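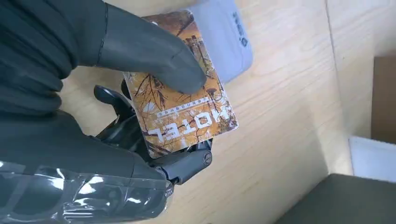
Is the Pririx starter kit worth buying for a small teaching lab?
It depends how much your department enjoys writing its own drivers. We had a term to find out, and the loan agreement said we had to write it up.

4. Evaluation

The kit is sold by Andine as "ready in an afternoon". Ours was ready in June. The arm itself was fine; the calibration software, Dunitz, wanted a licence key that arrived by post. After that we recorded 119 practice runs of picking up cards and small packets, each kept to 300 seconds. Packets were the harder job — clear wrapping slides, and the default grip force was plainly set by an optimist.

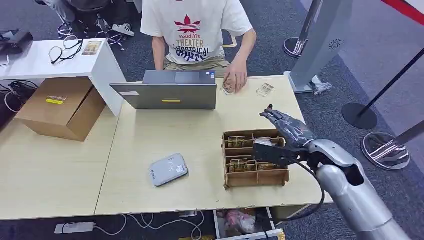 Kumaresan Kotian, reading our draft, objected that we were blaming the arm for our own settings, and that the force limit is explained in the manual, in appendix 4. We have since found appendix 4. He is right, and the packet runs should be repeated with the limit lowered.

Our recommendation stands: buy the arm, skip the support plan, and budget for a second cable.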